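Hanging a Cloth Backdrop With Big Letters Behind a Table

Most backdrop guides start by selling you a stand. I don't think you need one. If you have a wall with something to grip along the top, you need a dark sheet, clips and letters, and an hour on a Friday evening.

Start with the sheet. Black gets recommended everywhere as the color that hides everything, and I have doubts. It hides stains. It does not hide fold lines, and a sheet that has been stored in a square packet will show every one of them. Iron it if it's cloth and you care. If it's plastic, hang it a few days early and keep your hopes low.

Clip the middle of the top edge first, then work out to the sides. Pull gently. Sum-yee Chien told me to put a clip every 2 inches, which I tried once and will not try again. A handful across the top will do, plus one or two down a side if the edge curls. If the sheet is wider than your wall, let it run around the corner — trimming it is a mistake you can't take back.
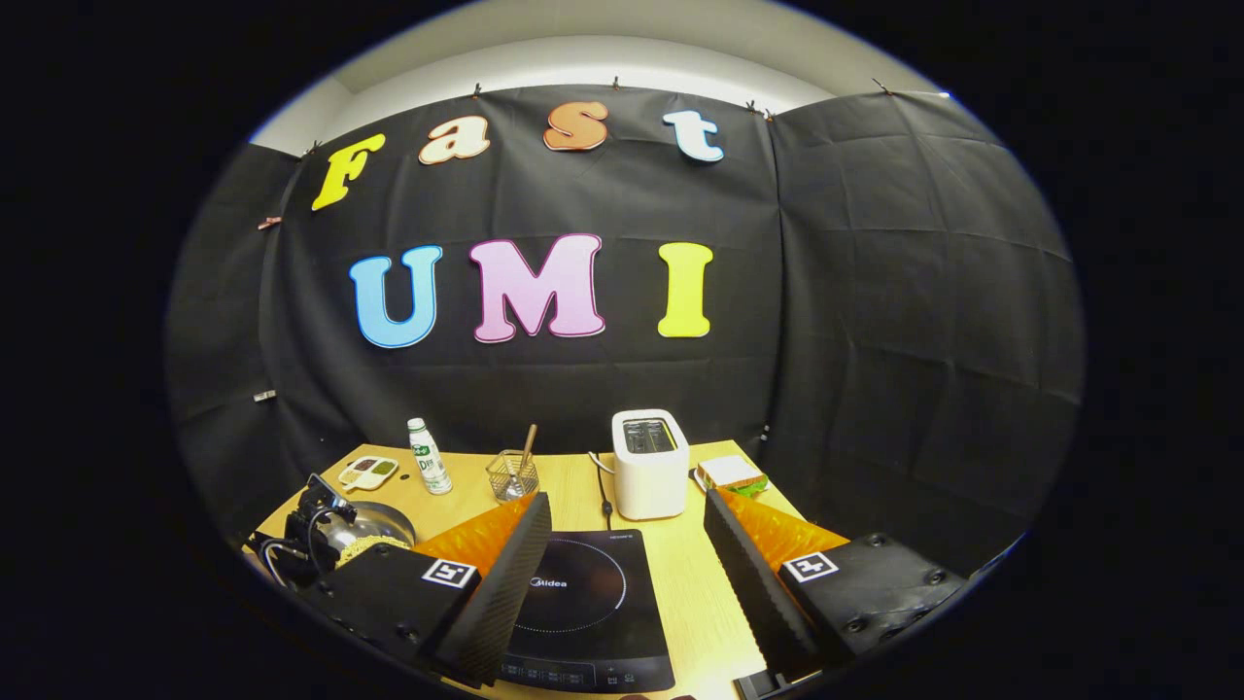 Black backdrop with "Fast" over "UMI," carried around onto the right-hand wall. Clips along the top edge.

Now the letters. Fat, rounded shapes are easier to cut than thin ones, and a contrasting outline helps pale colors stand out. Cut the border piece first and glue the smaller letter on top. Make the bottom word bigger if it's the shorter one. I've read that every letter has to sit dead level, and I don't buy it; a slightly tilted capital looks fine.

Hold each word up before sticking anything. Stand 11 feet back and read it. Then push the table against the cloth and check again, this time with your cups and bottles on it, as tall things at the back can block the lower row.

Use removable tape on the first try. Glue can wait until Saturday.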